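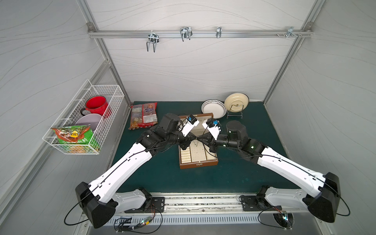 Kamonchanok Saithong asked last time whether a jewelry box is worth the space at all, when a saucer by the bed does the same job.

Start with that. Answer: depends on how much you own. Five pieces, use the saucer. Past that, necklaces find each other.

Next, the brown box. Open lid, cream interior. Point out the ridged ring slots in the lower tray, then the perforated panel. Say that slots only suit rings. Chains need their own spot — a hook, or a small pouch.

My own count from July: 87 pieces, 57 of them earrings, and many without a partner. Pause for the laugh if there is one.

Method for a tangled chain. Lay it flat. Undo the clasp first. Two pins, work from the middle of the knot outward. A drop of baby oil if it won't give. Close the clasp before putting it away.

Kitchen shelf comparison, keep it short. Mugs and bowls can share a wire basket, snacks too if they're eaten soon. Jewelry is less forgiving.

Mention the Trernow handout, page 5, list of pouch sizes. Copies are by the door.

Questions — ten minutes. If silver polish comes up, send them to the Fleline session after the break.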